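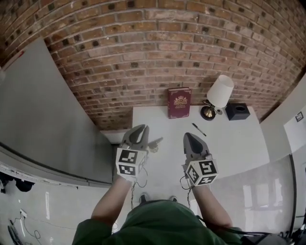
Bench, both grippers, April

Notebook – obituary archive, April

Picked up the banking and finance boxes again, 10 in the morning. The Trulo scans are all on the shared drive now, in the folder with the plain name and not the one ending in "new". The one ending in "new" is older. I have left it there until the checksums are done.

Total for the box list is 1,791 cuttings. Of those, 1,647 have been read through and have a usable date of death or a date of publication. The rest are either duplicates, memorial service notices with no obituary attached, or cuttings where the top of the column is missing. Those go in the grey folder for now.

Main job today was the age field. The old index took the age from the headline wherever there was one, and from the first paragraph if not. The two disagree more often than I expected. Usual pattern is a headline written early, before the birthday was checked, and the right age further down. Where the cutting gives a full date of birth I work the age out from that and ignore both. Where it doesn't, I take the body text and put H in the notes column if the headline differs.

Did the Henthorpe Bank chairmen first as they are the best covered. Three papers ran something on the second chairman and each has a different year for his retirement. One has him stepping down as chairman, one has him leaving the board, and the third has only "retired", with no post given. These could all be correct. I have put the three in as separate events and tied each to its own cutting. Please don't merge them. The old index merged them and took the earliest, so he appears to have left the bank before the Ultow merger that he signed.

On the Ultow merger itself: the cuttings call it a merger, a takeover and a rescue, depending on the paper. I am using "merger" in the event field and leaving the paper's own word in the quoted text. Same for job titles. "Head of", "chief" and "boss" all go in as written, then get mapped in the next column. The mapping sheet has a gap for "managing partner", which turns up in the private bank cuttings and doesn't match anything we have. Left blank and coloured yellow.

Cause of death. We agreed to fill this only when the cutting gives it and gives a source for it (family, spokesman, hospital, firm). "After a short illness" is not a cause and goes in the phrase column. "Peacefully" the same. I found a batch from the earlier pass where "after a long illness" had been turned into "cancer". No idea on what grounds. Reset all of those to blank and kept a list of the record numbers in the folder so it can be checked.

Fortunes. A mess. Estimates are given in whatever currency the paper liked, sometimes with a year and mostly without. Some are the estate as proved, some come from a rich list, and some are just "a wealthy man". Not converting anything at this stage. Columns are: figure as printed, currency as printed, kind of estimate, who estimated. If there's no source the last one says "paper". It says "paper" nearly all the way down.

The Yalçınkaya cuttings. The shipping finance family, four brothers and a nephew, and the text recognition has spelt the name differently almost every time. It drops the cedilla, reads the dotless i as an l, and on the faded ones loses the end of the word. The search was therefore finding only part of the set. I ran a loose match on the first three letters and went through the results by eye. More than 3 of the cuttings filed under the eldest brother belong to the nephew, who had the same first name. Moved those. The spelling in the name field is now the proper one throughout, and the misread versions are in the alias field so that an old search still works.

Also one printed correction, a week after the obituary, about which brother founded the Ultow office. It had been scanned as a separate item and linked to nothing. Linked now. It's worth going back over the small scraps in the other boxes, as a correction is usually only two or three lines and looks like an offcut.

Broke off 1.15, back at 2.

Afternoon, survivors. "Survived by his wife and three children" is simple enough. Step-children and earlier marriages are not. I am only recording what the cutting says and not filling in from another paper, even when the other paper is plainly better. Anyone wanting the whole family can put the records side by side.

Wrote to Trulo about the pages with the gutter shadow. Their first batch was fine and the second has a dark band down the inside edge that takes out a letter or two on every line. Asked for a rescan of the second batch only.

Left to do:
Checksums on the shared drive, then delete "new".
"Managing partner" in the mapping sheet.
Small scraps in the Henthorpe boxes.
Memorial service notices – decide whether they get their own record or hang off the obituary. I lean towards their own record, as the list of who gave the address is useful and there's nowhere else to put it.

Saved the index at 4.40. The copy from this morning is kept next to it.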